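Putting the Groceries Away: A Study of Bags, Trays and the Last Two Feet of Shopping

Sandamali Amarasinghe
Household Systems, Term Project
Submitted Feb 20, 2021

1. Why groceries

The assignment asked for "an everyday task that is usually overlooked." My first proposal was sleeping, which came back with a question mark on it. My second was unpacking groceries, which came back with no mark at all, and I took that as permission.

The literature on shopping is large. People have written at length about how we choose things, how we pay for them and how we feel about paying. Then the bag comes home and the writing stops. My starting point was a diary I kept in November, in which I wrote down what happened to every bag that came through our apartment door. The short version is that many of them stayed on the counter until someone needed the counter. One bag, containing a lemon and a jar of mustard, became more or less a resident.

So the question for this report is a small one. What makes it easy or annoying to get produce out of a thin plastic bag and into an open container where people can see it and might eat it?

2. What the task consists of

I had planned to skip this section until I tried to write instructions for my roommate and ended up with a page and a half. Unpacking one bag involves finding the opening, getting the opening to stay open, getting hold of something inside, bringing it out without bringing the bag along, and setting it down somewhere it will stay. Round fruit objects to the last step. The bag objects to all the others.

A paper bag stands up. A box stands up. A thin plastic bag stands up for as long as it is full, and then it lies down on whatever is left in it, so the job gets harder the closer you are to being finished. I can think of homework like that.

Figure 1 has a tabletop with striped walls on three sides, a yellow bag and a bright green tray.
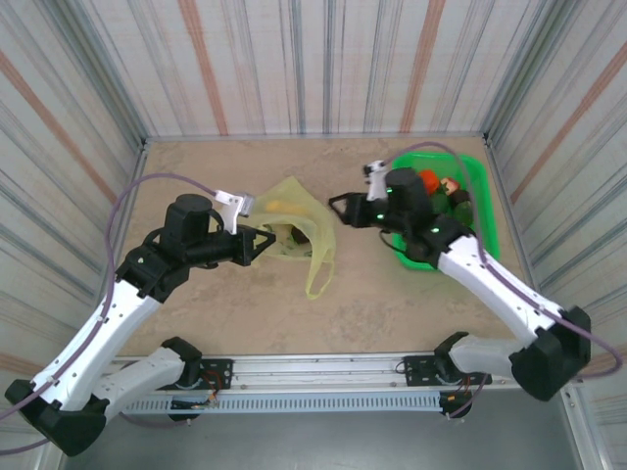

Figure 1. The bag in the middle of the table, with fruit in the green tray.

Two things are worth pointing out. The first is that a crumpled bag is a poor witness to its own contents. Through the plastic there is a patch of yellow and something dark brown, and that is as much as anybody could swear to in court. The tray keeps no secrets of this kind. Even with part of it blocked from view, the orange-red fruit announces itself.

The second is the handle. It has flopped down toward the middle of the table, well away from being helpful. Handles are designed for the walk home, and once a bag is lying down they are mostly extra plastic that looks like an opening and isn't one. In my diary, "grabbed wrong loop" is the most frequent complaint after "who bought this."

3. Choosing the container

I compared four kinds of container at home, and gave them the names printed on their stickers, because "the blue one" stopped working once there were two blue ones. The Havden is a deep bowl. The Rundico is a wire rack with two levels. The Cleltent is a flat tray with almost no sides, and the Biswas is a lidded box I already owned and felt I should include out of loyalty.

The Havden looked best and performed worst. Whatever went in first stayed at the bottom until it became a science project of its own, for which I received no credit. The Rundico let small fruit drop through to the lower level, and one plum through both levels and onto the floor. The Cleltent was pleasant until someone bumped the table. The Biswas was fine, but a lid turned out to be enough to make everyone in the apartment forget fruit existed.

What I wanted was something open and shallow with sides high enough to stop an apple. A plain plastic basket does this and costs less than all of the above. I report the finding with some bitterness, having kept the receipts.

4. One at a time

My roommate unpacks by tipping. She holds the bottom of the bag and lets gravity take an interest. It is much faster than my method and I have written "faster" in the results table because I have principles. It also sent a pear behind the stove, where it remains at the time of writing.

Taking things out singly is slower and has more to be said for it with soft fruit. A strawberry has no good side to be dropped on. It also gives you a moment with each item, during which you can notice whether it should be eaten tonight.

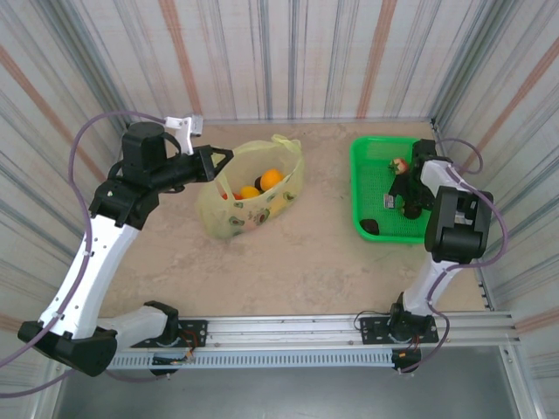

Figure 2. A strawberry above the green basket, with the yellow bag beside it.

A strawberry held over a green basket is about as tidy as this subject gets. The leafy top is still on, and I would leave it on until serving. I used to pull the tops off while unpacking, to save time later, and the berries were noticeably sadder by the next day.

Bag position matters too. With the bag on one side and the container close by on the other, each trip is short. In our kitchen the distance was 36 inches, on account of the toaster, and I had never questioned this. Moving the toaster was the single most effective change in the whole project. It took less time than writing this paragraph.

5. Results from the diary

I ran the new arrangement at home for 30 days: shallow basket, bag right beside it, no tipping. In that period one bag was left on the counter overnight, and it was mine. Fruit was eaten sooner, going by the number of cores in the trash, though my roommate points out that it was also a month when she had exams and ate anything within reach.

The diary came to nearly 2,000 words, much of it about mustard. I have not attached it.

6. Limits

It was one apartment with two people in it, one of whom knew she was being written about. I also did not study frozen food, eggs or anything in a can, and I suspect eggs deserve a report to themselves by a calmer author. The basket was never tested with a melon. We bought one for the purpose and ate it before the test.

If I did this again I would look at the empty bag, which I have ignored here and which currently lives inside another bag, under the sink, with its relatives.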